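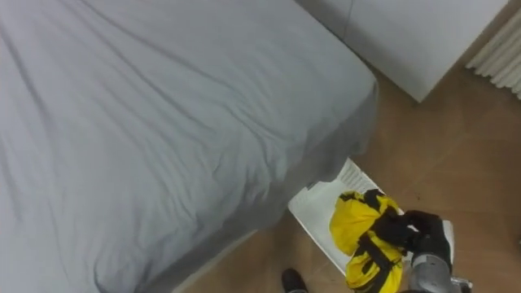
Guelph, 2021-10-18

The fitted sheet is judged by the wrong measure. Retailers sell on thread count, and buyers have learned to ask for it. The dimension that decides whether a sheet stays put is pocket depth, and it is usually printed in small type on the back of the packet, if it is printed at all.

A light grey sheet in daily use shows the usual result. The top is smooth in places and creased on the diagonal in others, with deeper folds toward the middle. Diagonal creases are generally read as careless bed-making. I would argue they are more often a matter of tension -- fabric pulled harder at one corner than at its opposite.

Venkatesh Shenoy, who cuts patterns for Menon, puts the minimum allowance at 9 cm of fabric tucked under the mattress on every side. Many sheets sold as "deep" fall well short of that once they have been through a hot wash. His own preference is a full elastic hem over corner elastic, and I agree with him, although it costs more and is a nuisance to fold.

Ironing is no remedy. It flattens the cloth for one night and does nothing about the fit. Nor is a higher thread count: a dense weave in the wrong size creases as readily as a cheap one.

Labels should state finished depth after washing, in centimetres, on the front. Until they do, measure the mattress with its topper on, add the 9 cm, and take a tape to the shop.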